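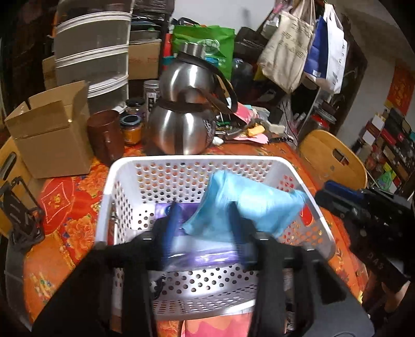 洗濯物をたたむ機械はいつになったら家に来るのか、という質問を、わたしはもう何年も、いろいろな人に投げかけてきました。技術者にも、介護施設で働く方にも、近所のクリーニング店のご主人にも聞きましたし、うちの母などは聞かれる側に回るのを嫌がって「先に食器のほうを何とかしてちょうだい」と言ったきりです。答えはそのたびに少しずつ違うのですが、話しているうちにきまって行き着くのが、こういう白い穴あきのかごなのです。水色の布がくたっと掛かっていて、その下から透明な包装のつやつやした紫の包みがのぞいている。人間なら、布をちょっとよけて包みをつまみ出すのに考えごとなど要りません。ところが機械にしてみると、布がどこで終わって包みがどこから始まるのか、まずそこからが仕事になります。光る包装はカメラの目をまぶしがらせますし、布は触れたとたんに形を変えてしまいます。

そもそもわたしがこの話に深入りするようになったのは、6月にクラーンビルという小さな町の研究所を訪ねてからでした。駅からバスに揺られて、途中で一度乗り過ごし、坂を上ってようやくたどり着いたその建物は、もとは縫製工場だったのだそうで、天井がやけに高く、夏のはじめだというのに足元がひんやりしていました。ここで開発されている片づけロボット「ソルノン」は、二本の腕を備えた、台所の流しくらいの高さの機械です。開発の方々は気さくで、お茶まで出してくださって、わたしはすっかりくつろいでしまったのですが、いざ実演が始まるとみなさん急に無口になりました。

その日の課題は、かごに入ったタオルを一枚ずつ取り出してたたむ、というものでした。ソルノンはまず腕をかごの上にかざし、しばらく動きません。故障かしらと思ったころに、すうっと指先が降りてきて、タオルの端をつまみます。持ち上げて、もう一方の腕で反対の角を探して、見つからなければ持ち替えて、また探す。一枚をたたみ終えるまでに89秒かかりました。隣で見ていたわたしは、つい手を出したくなるのを何度もこらえました。それでも、仕上がったタオルの角はなかなかきれいにそろっていて、うちの息子がたたむよりよほど見栄えがします。息子には内緒です。

同じ研究所の記録では、乾いた同じ大きさのタオルなら100枚のうち89枚はきちんとたためるところまで来ているといいます。これだけ聞くと、もうすぐではないかと思いますよね。わたしもそう思いました。けれども、タオルに下着や靴下や子どもの服をまぜたとたん、成功は100回のうち41回に落ちるのだそうです。さらに、かごの中に布ではないもの、たとえば買ってきたばかりの袋入りの品などがまぎれていると、34回まで下がる。家のかごというのは、たいていこの最後の状態ではないでしょうか。少なくともわが家のかごには、洗濯物のほかに郵便物と、いつのものだかわからない飴が入っています。

ですから研究者たちは、機械をいじるのと同じくらいの熱心さで、人の手の動きを集めています。人がどこをつまみ、どのくらい持ち上げ、いつ放すのかを、手に持つ道具を使って何度も何度も記録し、それを機械に学ばせるのです。聞けばずいぶん地味な仕事で、同じ靴下を午前中いっぱい出し入れする日もあるとか。それを気の毒がったら、「編み物みたいなもので、慣れると落ち着きますよ」と笑われてしまいました。

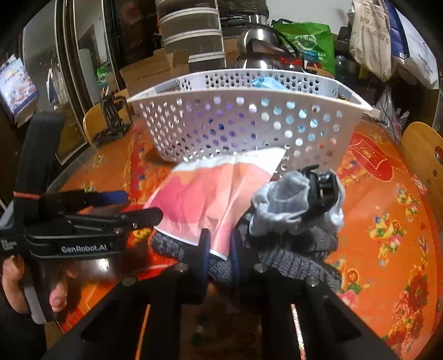
では、いま店で買える家事ロボットに、洗濯物の片づけを任せることはできるのでしょうか。

まだ任せられません。床の掃除のように平らな場所を動き回る仕事なら十分に頼れますが、形の決まらない布を選び分け、たたんでしまうところまでを一台でこなし、普通の家庭が手を出せる値段で売られているものは、わたしが取材した範囲には見当たりませんでした。

もっとも、家の外に目を向けると様子は少し違ってきます。秋の終わりに、ジャーディンという業務用リネンの会社の工場を見せていただきました。ホテルから届くシーツを洗って、乾かして、たたんで送り返す会社です。こちらでは大きな機械がシーツをぴんと張って飲み込み、向こう側から四角くなって出てきます。見ていて気持ちがよくて、わたしは案内の方に呼ばれるまでその場を離れられませんでした。工場で出るたたみ作業のうち70パーセントは、もう機械がやっているそうです。

ただし、残りの部分を見て、なるほどと思いました。機械の入り口のところには、やはり人が立っているのです。山になったシーツから一枚の角を探り当て、二つのクリップに掛けてやる。そこから先は全部機械がやるのに、最初の角だけは人が見つけてやらなければならない。クラーンビルで89秒かかっていたのも、思い返せば大半は角探しの時間でした。働いている方にこつを尋ねますと、「指が先に知っているから、説明しろと言われると困る」とのこと。工場の機械は、大きさのそろった白い布が決まった向きでやってくるからこそ速いわけで、そのお膳立てをしているのは、説明のできない指先のほうなのでした。

このお膳立てを家のほうでやってしまおう、という考え方もあります。カーナリという集合住宅では、機械が働きやすいように暮らしの道具をそろえる試みが続いています。洗濯かごは種類ごとに分けて、タオルは全戸同じ寸法、棚の高さも共通です。住んでいる方のお話では、はじめのうちは寮に戻ったようで落ち着かなかったけれど、人間にとっても片づけが楽になったとか。一方で、祖母からもらった大判のタオルが規格に合わず、それだけは今でも手でたたんでいる、とも話してくださいました。わたしはこの大判のタオルの話が好きで、あちこちでしゃべっています。

道具を機械に合わせるのがよいのか、機械が散らかった家に慣れるまで待つのがよいのか、これは人によってずいぶん好みが分かれるところでしょう。わたし自身は、食卓の端にいつも何かしら積んである暮らしを長く続けてきたものですから、全部を規格にそろえるのはちょっと気が重い。でも、腰を痛めてかごを持ち上げられなくなった母のことを思えば、タオルの寸法くらい喜んでそろえます、という気持ちにもなるのです。

介護施設の方に伺ったときも、望まれていたのは一から十までこなす機械ではありませんでした。かごを腰の高さまで持ち上げてくれて、タオルだけより分けてくれたら、あとは入居者のみなさんと一緒にたたみたい、たたむ時間はおしゃべりの時間でもあるから、とおっしゃるのです。ここのところは開発の方々にもぜひ聞いてほしいと思って、クラーンビルに手紙を書きました。返事はわりあいすぐに来て、より分けだけを受け持つ小さな型を、来年のうちに施設で試してみたいと書いてありました。

同封の写真には、たたみ終えたタオルの山が写っていました。いちばん上の一枚だけ裏返しでした。もし試験が始まりましたら、また見に行って、この欄でご報告するつもりです。今度はバスを乗り過ごさないように、早めに降りるボタンを押そうと思います。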